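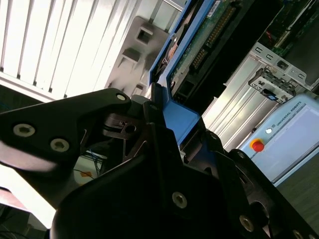
Blue caddy, drive still in it, next to the chassis

Forum > Home Servers > Storage

Caddies: keep the drive in or take it out?

platterhead
Posted 2nd July
Bought a used server through Todeo for 115 dollars, which my wife describes as 115 dollars more than it was worth. The drives sit in blue plastic caddies. I'm moving everything to a shelf in the basement and would like to store the old drives as they are, caddy and all. The circuit board is exposed on the underside. Does that bother anyone?

rackrash
Doesn't bother me. Drives ship with the board showing. Put it in an antistatic bag, put the bag in a box, forget which box.

mildly_spinning
It bothers me. The plastic sticks out past the drive on some caddies and makes them hard to bag properly. I'd pull the drive, bag it, and keep the caddies in a separate tub. Also label them with something bigger than the sticker they come with. The one in your photo might as well be blank.

rackrash
And then you have a tub of caddies and no screws.

mildly_spinning
Tape the screws to the caddy.

rackrash
Have you ever found a piece of tape you put on something in October?

platterhead
I have a jar of 318 screws from previous projects, so the screws are covered. Finding one that fits is another matter. I did count them. It was a slow evening.

zumis_refugee
Used to buy spare caddies from Zumis at 5 bucks each until they stopped carrying the ones I needed. Whatever you do, don't throw the plastic out. And check the little metal tabs on the chassis before you slide anything back in. I bent one on mine and spent 2 evenings persuading it straight with pliers and bad language.

platterhead
Noted. Leaning toward caddies on, bags over the lot.

mildly_spinning
Your basement, your funeral. Is it damp down there?

platterhead
Define damp.

rackrash
Oh no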